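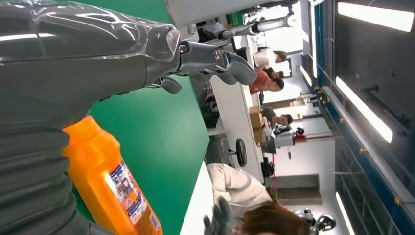
Bench notes, Friday, June

Started 8:30. Long white table for sorting and boxing, green-topped table for anything with liquid in it. Both cartons went on the long table first thing so they would not end up on the floor again.

Job for the day: work through the Pidia returns, check each bottle, relabel what can be relabeled, box the rest for Kurton. The paperwork says batch 3573, 70 bottles. Busisiwe Oosthuizen did the intake sheet and I worked from her copy. Her numbers matched mine at the end, so no correction needed.

Method, same as last time apart from the wiping:

Take one bottle. Check the cap by hand, a quarter turn and back. If it moves freely, set it aside.
Lay it on its side on the green top and leave it while the next one is checked. A bad cap shows a bead at the neck within a couple of minutes.
Wipe down with a barely damp cloth. Last month we used too much water and the label corners lifted.
Read the lot number out loud, second person writes it down.
Into the carton, cap up, divider between rows.

Gloves on for the laying down and wiping, off for the writing. The thin gray ones are fine for this. Anyone with small hands should take the next size down from the drawer, because loose fingertips catch under the label edge and pull it.

Results

32 bottles checked before lunch, the others after. 8 set aside in total. Five of those were loose caps, two had labels torn across the lot number, and one had a scuff on the shoulder that I could not tell from a crack, so it went with the rejects. Everything else passed and is boxed.

The loose caps were all from the same row of the original Turier carton. I don't think this is a cap problem. That row sits against the flap, and if the carton is carried by the flap end the caps take the weight. Will ask Turier how they stack them. If they say caps down we have our answer.

Tried one of the Baudry labels on a rejected bottle to see if it would hold. It went on straight but the adhesive is slow, and it slid when I pressed from the middle. Pressing from the left edge worked better. Left it overnight on the shelf by the sink – please don't tidy it away. I want to see the edges on Monday morning before we order any.

The table

The green surface is good for this work. The orange shows up well against it, and a drip is easy to spot if you get your head down to table height. It has a slight fall toward one side, though. Bottles laid straight across it want to roll, so lay them at an angle or put a folded cloth behind. I put the level on it and the fall is small, but enough. One of the feet can probably be wound out.

Long table was crowded by mid-morning. People checking lots and people folding dividers were reaching over each other. Next time put the dividers at the far end and keep the cartons between the two jobs. Stacking one carton on the other saves room but you can't see who is behind them, and I passed a lot sheet to an empty chair twice.

To do

Call Turier about stacking.
Adjust foot on green table.
More dividers, the narrow kind. We finished with two left.
Small gloves, one box.
Check Baudry label.
Kurton pickup is after 2, cartons to be taped and by the door before then. Lot sheet goes inside the top carton, copy in the blue binder.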